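Chapter 4
When the Grip Lets Go

Most faults are boring. A loose cable, a stale setting, somebody in a hurry. This chapter starts with a dropped load at the Kamaren test shop — no one hurt, one dented floor, 353 good lifts logged before it. Yurani Londoño wrote the report the same day and we borrow from it alot. Read it twice. The first time for what failed, the second for what was allowed to go on failing.

Key terms: slip, off-center load, grip force, safe stop.

Off-center loads are where grip faults like to hide. The force setting looks fine, the fingers close, the controller says "held" — and the weight is all out on one side, trying to turn. Take a dumbbell gripped up by one plate, threaded tip poking out past the fingers, the bar and second plate running off the other way. Closed is not the same as safe. Before you read on, write down wich way it would twist if lifted, and where you'd stand.
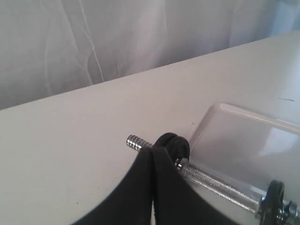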